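Moving to a smaller flat

In October I left my house in Ukel and took a two-room flat near the Gimosen market. Many friends asked me if I was sad. I was a little sad, but mostly I was tired, as the old garden was too big for me.

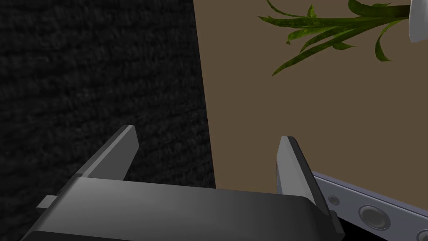 Grey on grey.

My rule was simple: if I did not use a thing for one winter, it must go. The books were the hardest. I gave two boxes to the Hakala library and kept my dictionaries, even the one with 2576 pages which I open maybe once a year.

The colour of the walls I have not decided yet. My neighbour favours cream, but I would like something warmer for the dark mornings.
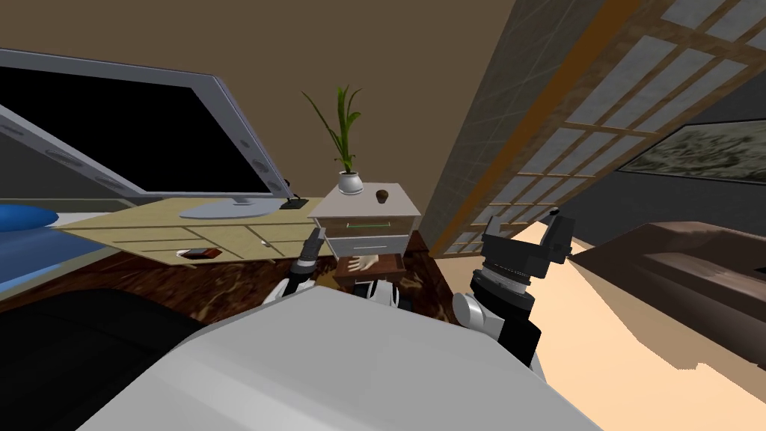
Television, long desk, and a green plant on the nightstand.

On Friday I will take the bus to Stimach to look for curtains. The window is wider than I am used to, so I have written the measurements on my hand.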